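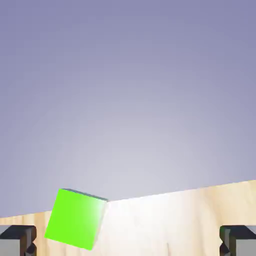 Plemcombe Travel Help: Hotels and Guesthouses

Resort fee charged at check-in after a prepaid booking

Posted by Shahzad Naqvi, 19 February 2023

I would be grateful for guidance on a charge applied at the Irnora Hotel in Plemcombe. In December I booked four nights through the Wender booking site and paid the full amount at that time. The confirmation states "total paid" and shows a zero balance. At check-in the front desk required a further $76, described on the receipt as a "guest services fee" of $19 per night. I was told that the room would not be released until it was paid, so I paid it under protest.

I did not use the pool, the business center or the shuttle. Two matters are unclear to me. Was the hotel entitled to collect this amount after a prepaid booking, and should a refund request go to the hotel or to Wender? I have kept both the confirmation and the receipt.

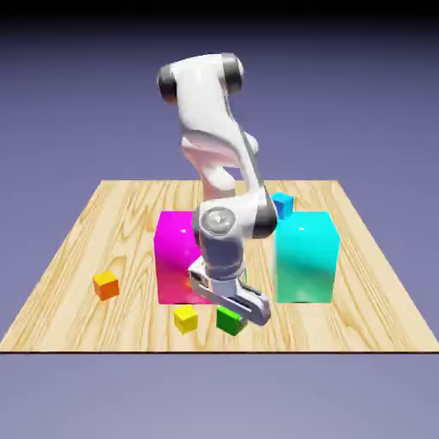
Robot arm over a table with boxes and cubes

Answers

Anozie Travel Desk

The position depends on what was shown to you before payment. Many hotels collect a mandatory fee on arrival, and booking sites often place the notice below the price, under a heading such as "Payable at the property" or "Fees and policies." If the fee was disclosed there, the hotel will normally treat it as part of the terms you accepted – whether or not you used the services it covers.

Please read the full confirmation e-mail, including the section after the cancellation policy. If no fee appears, write first to the site that took your payment. Attach the confirmation and the receipt, state the amount, and ask for a written reply. Send a copy to the hotel's general manager. A short letter is sufficient, and telephone calls should be followed by an e-mail recording what was said.

If the reply is unsatisfactory, you may raise the matter with your card issuer. Issuers set their own time limits for disputes, so please check yours before waiting on a long exchange of letters.

plemcombe_regular

They all do this now. Just ask at the desk, sometimes they take it off.

Wayfarer1000

I would add one point to the first reply. Check whether the receipt separates the fee from local lodging tax. Tax is frequently collected at the property and is generally not refundable, even when a hotel agrees to waive its own charge. For future stays, request the complete price in writing before paying, with all nightly fees and taxes included.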